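Hi Yatziri,

June update from the Cinarel workshop, as promised, and it's a fuller one than last time because we've finally got furniture to talk about! When I wrote before, most of your grant was still sitting in the bank and I was still waiting on the fabric. Both of those have moved.

The white and gold set for the Yurt reading room is the big news. There are 16 pieces in the full order, and 6 of them are finished and signed off by Songül, who checks every joint with her thumbnail and sent one back to me twice (she was right both times, the scroll on the foot had a flat spot). The footstool was the piece I worried about most. Those curved legs take forever to sand, and then the gilding has to go on in one sitting or you get a line where you stopped. Doğukan did the rosettes and the painted flourishes and I think they're the best work he's done for us.

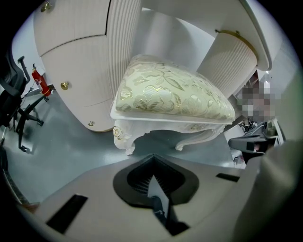 The fabric was the other headache. We went with the pale one with the metallic leaf-and-flower weave in the end, a bit dearer than the plain cream, but you said to go for the one people would want to sit on, so I did. It frays if you look at it wrong, so Berkay now tapes every edge before he cuts, and that's slowed the upholstery down — not by a lot, but enough that I'd like to be upfront about it. The pattern has to be centered on each cushion too, and that eats cloth. I've ordered an extra length from Nurine to be safe, for $400, and it comes out of the materials line, where we still have room.

The tall cabinet with the curved front is done apart from one door that I want to rehang. It closes fine, I just don't love the gap. The round brass knobs are on and they look lovely against the white. The table with the fluted legs needs one more coat on top.

Training hours are going well. Our two apprentices have put in 40 hours each on carving and finishing, and Pindley has offered to lend us a second sanding bench for the summer, so I've said yes please!

Still to do before my next report: the chairs (all of them, sorry), the second cabinet, and getting a delivery quote that doesn't make me wince. If you'd like to come by and see the finished pieces, mornings are best, any time after nine. The invoices are in a separate email.

Warmly,
Ozan Polat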